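Reviews / Training equipment / Gloves
Tuesday
Words: the Skemero gear desk

Skemero Lemaire 8 oz grappling gloves

The Lemaire is an open-palm glove for mixed martial arts sparring, sold under the Skemero label in black or white. It replaces the Pronovance pair I had used for two seasons, and most of the comparisons below are with those.

Construction first. The shell is synthetic leather over a single layer of moulded foam, thickest across the knuckles and tapering towards the wrist. The thumb is fully enclosed, with a seam on the outside edge where it cannot rub against the index finger. Stitching is double along the palm opening and single everywhere else. After 100 rounds on pads and in light sparring, one thread had lifted at the base of the left ring finger. I trimmed it and it has not moved.

Fit is narrow. I take a medium in most makes and needed a large here with wraps on. Without wraps the large slides a little at the heel of the hand. The finger loops are cut short, leaving the second joint free, so gripping a wrist or locking hands behind the back is easier than in the Pronovance. The pre-curve is strong. Opening the hand flat to post on the mat takes effort for the first week.

The strap goes round the wrist twice and closes with hook and loop. It holds well, but the hook side is wider than the loop side by 5 mm, and the exposed strip catches on anything knitted. Close the straps before the gloves go in a bag with clothes.
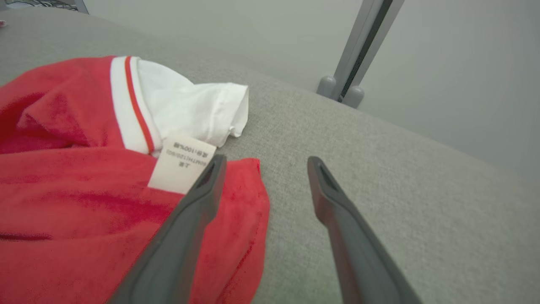 Padding is adequate for controlled sparring and for mitts. On the heavy bag I could feel the first two knuckles by the fourth round, and I would not use these for power work. Partners reported less scraping from the strap edge than with the older pair, provided it was fastened straight.

Drying is slow. The lining is a brushed fabric that holds sweat, and gloves left open overnight at room temperature were still damp at the fingertips in the morning. The Trestosen glove, which costs slightly more, has mesh between the fingers and dries by bedtime after an evening class. Its thumb is worse.

Weight on a kitchen scale was almost identical left to right. The stock number on the inner tag of my pair is 1691; an earlier batch reportedly had a shorter strap, so check before buying second-hand.

Recommended for clinch and ground work. Bag users should buy a closed glove. Rating: 8 out of 10, with a point lost for the strap and another for the lining.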